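What We Learned About Teaching a Machine to Sort Fruit
Student project report, Tevcombe robotics elective, November

The idea we started with was simple enough that all of us distrusted it. Take two hand-held grippers, sort fruit and vegetables by hand, record every move, and train a model that could later drive a pair of arms through the same job. The papers we read before starting made this sound like a matter of patience. Having now done the patient part, we are less sure.

Our target was 600 recorded episodes. An episode meant one item picked up, moved and let go in the right place, fruit in the tray and vegetables on a plate or in a bowl. We named the project Devari, mostly because the form needed a name.

Collecting the data

We had 8 weeks. The first went to arguing about what counted as a clean episode. If an item slips and you catch it again, is that a mistake or is it a useful example of recovery? We kept those episodes and marked them. Two of us still think that was wrong.

The surface was a bed with a printed duvet and sheets of pink plastic. It gives under the items, so small round things roll when you don't want them to, and the plastic wrinkles differently every time somebody leans on it. Our plan said this would make the model better at coping with change. Maybe. It also made it harder to say why any one attempt failed.

Small fruit was slower to record than large fruit. With something the size of a cherry you have to line up both pads before you close them, and people tended to stop and hover first. The model copies the hovering along with everything else.
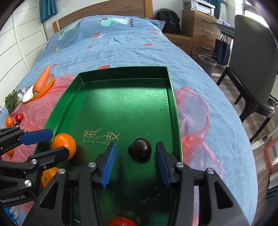
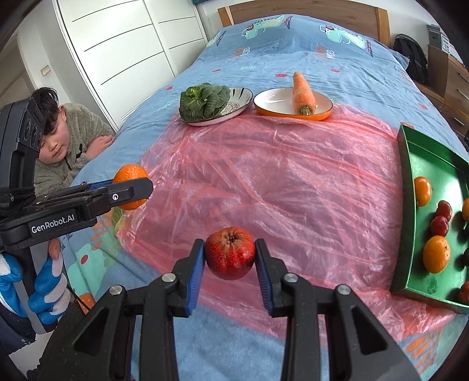

We also had a problem with style. Each person grips in their own way. One of us always came straight down from above, another tilted in from the side, and the recordings make no note of who was holding the tools. We should have logged that from the first session and we didn't.

Results, such as they are

After throwing out bad recordings we trained on what was left and tested in simulation, using the Juvbridge setup that the other teams use. The best run finished 8 items out of 10. That number went on our poster and it looks good there. The same model, with the tray turned a quarter of the way around, finished 3. We put that on the poster too, in the same size type, after some discussion.

The training run we kept was number 2867 in the shared log. Most of the runs before it belong to other teams, but enough are ours that we can't rule out plain luck. Nobody reran it with a different seed before the deadline.

What we would change

- Log the operator for every episode.
- Fix the tray position for the first half of the data, then move it on purpose.
- Decide about slips before recording starts.
- Test on fewer kinds of item, more times each.

The Sotelo group has asked for our data for next term. They can have it, along with our notes on the marked episodes, and we'd ask them to read the notes first - the folder names are misleading, and the second batch uses a different naming rule from the first.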